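From: Benedikt Engelhardt
To: grallden-data
Date: 13 March 2023
Subject: Re: Rendered episodes, wrist view, before we generate more

Noémie Cordier wrote:
> The tabletop set now has 3877 episodes, all rendered with the wrist view.
> I would like to start the next batch tonight with the same settings.
> Two things first. Is the shadow quality good enough to keep? And do
> we still drop episodes where the finger covers part of the target? The
> Frerichs filter would remove 295 of them at the current threshold.

Noémie, please hold the batch until the shadow question is settled. The rest can go ahead.

On shadows: the edges come out as stair steps at the current map resolution. I don't mind that they look bad. I mind that the encoder can pick the steps up as texture, and the real table has nothing like them. On the plank surface it is worse, as the dark bands run along the grain and the small gray targets sit close to them. I would double the map size and turn on the soft filter for new episodes. Render time goes up by 12 percent on the Jurwood machines, and we can afford that.

On occlusion: do not drop them. The finger pad hides the lower part of the target during most of a normal approach, and the policy has to act in exactly that stretch. If the filter removes those episodes we train on clean views and then test on blocked ones. Keep the 295 and write the visible fraction into the episode record, so that anyone who wants a cleaner subset can cut one.

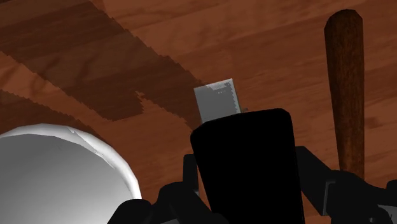
The distractors are fine as they are. A bowl partly out of view and a rod standing near the linkage are both things I want in the data, and I would not move them toward the middle of the table. What I would change is how often the same layout comes up again. The sampler in Elico draws positions from a coarse grid, and two episodes with neighboring seeds can differ by very little. Please switch it to continuous positions and log the seed with each episode.

One more item – the finger material. It is a flat black with no detail, and against it the network gets no cue for where the pad surface is. Add a small amount of roughness variation, randomized per episode. Leave the geometry alone or the contact labels will have to be redone.

Proposed order: change the shadow settings, render 800 episodes with the new sampler, train the small model on those alone, and compare with the same number drawn from the old set. If the held-out error is no worse, start the full batch. I would keep the old episodes in either case, tagged by render version.

The real-table recordings are planned for June, so there is time to do this once more if the comparison is unclear.

Benedikt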